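Posting the house rules we use for hand-held gripper collection at Wedley, because three groups have asked me for them now. They're short. Steal what's useful.

Rule one is consent, and it covers the whole home. Everyone who lives there gets the form, including the ones who say they'll be out. We go over what the lenses pick up: faces, shirts, mail on the counter, whatever is through an open door. If one person in the household says no, we don't record there.

Second, a walk-through before anything gets switched on. Bills, prescriptions, family photos and kids' school things go in a drawer. Clothes and bedding stay as they are. People want to tidy up for us and we ask them not to.

Third, labels. Every gripper has its own code and the code goes in the session log before the first take. If you swap units partway through, that's a new session. Nkuna lost a full August batch to mixed-up labels and we'd like to avoid the same.

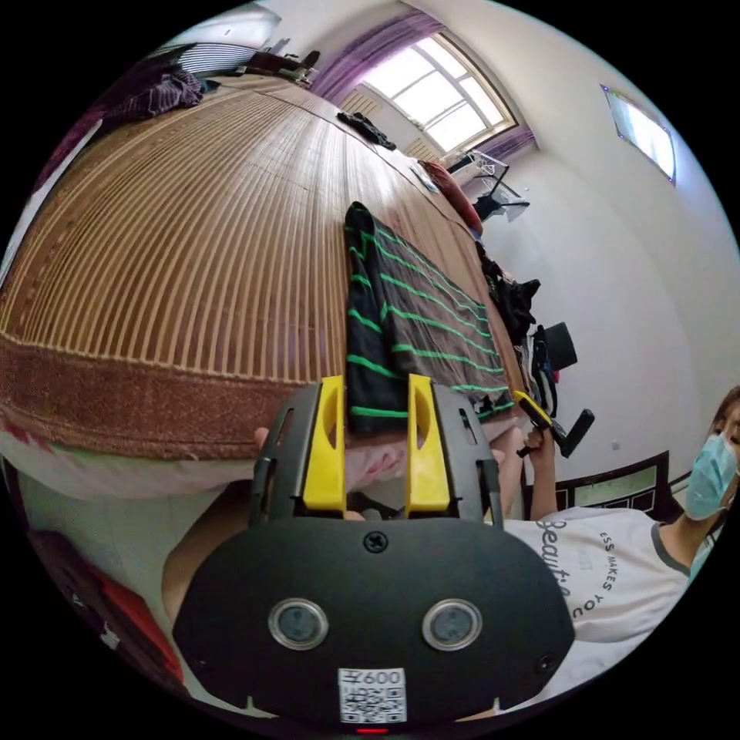
Bedroom session, clothing task. Two operators, one gripper each, striped garment on the mat.

Fourth, two operators at most per bed or table. Agree out loud who moves first. Keep your own fingers behind the yellow ones once the take has started — most of our rejected takes are a stray hand on the cloth.

Fifth, time. 20 minutes recording, 15 minutes off. Wrists go before you notice them going. Nobody gets to trade their break for an early finish, and that includes me.

Sixth, faces. A mask is optional for operators and doesn't count as anonymizing. Hair, clothing and voice can still identify someone. Every face gets blurred before the files leave our server, masked or not. Wolo does the blurring pass and a second person spot-checks it.

Seventh, withdrawal. A household can pull its footage within 56 days, no reason needed. We delete the raw files and the blurred copies, then confirm in writing.

None of this comes from a formal standard. We started with the Hendska checklist, which was written for fixed arms in a lab, and cut the parts that made no sense in someone's bedroom. The guarding section went first.

Still unsettled: visitors who turn up mid-session. Right now we stop, and discard the take if they were recorded. If your group has a better rule, please reply with the wording.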